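## Entretien des textiles en laine et des plateaux en bois

*Fiche pratique du service Habitat de Trivville, mise à jour le 17 juin 2022*

Les lainages et polaires se lavent à l'eau froide, sur l'envers, avec une lessive sans assouplissant. L'essorage reste court. Le séchage s'effectue à plat, loin d'un radiateur – la chaleur directe feutre les fibres de laine.

Pour les bouloches, il est conseillé d'employer un peigne à textile, passé toujours dans le même sens. Un rasoir électrique convient aux pièces épaisses.

Les tables en bois clair demandent peu de produit : un chiffon doux à peine humide, puis un chiffon sec, dans le sens du fil. Les auréoles récentes s'atténuent avec 3 gouttes de savon noir diluées dans un bol d'eau tiède. Les poudres abrasives sont à proscrire.

Avant l'hiver, dès septembre, les occupants de la résidence Solheim peuvent retirer un peigne à textile à l'accueil.
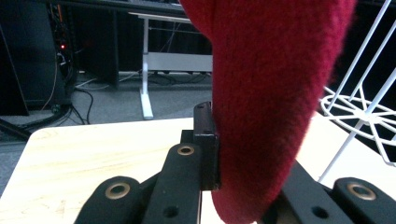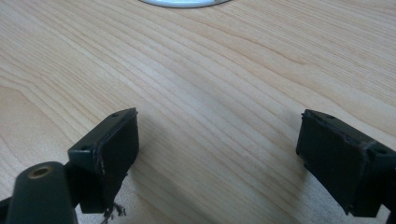 *Textile rouge à surface pelucheuse ; plateau en bois clair veiné.*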